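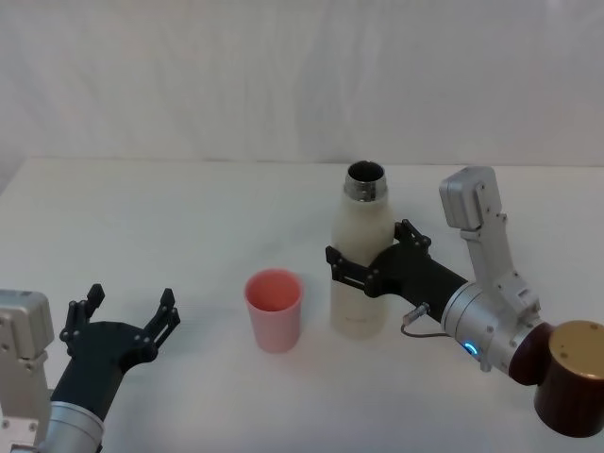
Bottle in the right gripper, cup in the middle, left gripper open.

Setting up a two-arm pouring bench at Casgate
Areti Sfakianakis, 7 Jun 2021

These notes cover the pouring bench in the Casgate workshop. They assume both arms are already bolted down and that you can jog them from the Todorova controller. If not, do the mounting page first.

1. Table and backdrop
Use the white top. Hang the pale cloth behind it so that it falls past the back edge of the table. A few creases don't matter. Keep the lighting soft and even, as hard shadows upset the rim detection. Switch off the spotlights over the lathe.

2. Cup and bottle
Pick a cup with a plain colour that stands out from the table. Pink works well. White cups get lost. The bottle can be pale because the arm is already holding it and the software knows where it is. Take the cap off and put it in the drawer.

3. Grip the bottle
Bring the right gripper in from the side and close it at mid-height. Start at the lowest force in Flatex and go up one step at a time until the bottle stops turning when you twist it by hand. On our bottle that was step 4. Too high and the fingers mark the finish.

Check the cable at the wrist before you rotate anything. It needs enough slack for a full tilt. Mine was too short the first time and pulled out of its connector.

4. Park the left arm
Leave the left gripper open beside the cup, clear of it. It only closes once the bottle is over the rim, and it has to be at the same height as the widest part of the fingers' travel. Save this pose as "wait".

5. Dry runs
Run the whole motion with nothing in the bottle. Set the tilt limit to 61 degrees and the lift speed to 570 in the motion file. Add a pause of 2,000 ms at the top of the tilt. Stay by the stop button.

If the neck catches the rim, raise the lift height and run it again. Don't move the cup to suit the arm.

6. First pour
Use dry rice. Water can wait until the Plandomberg drip tray is fitted under the wrist covers.

Next page: saving poses and restoring them after a power cut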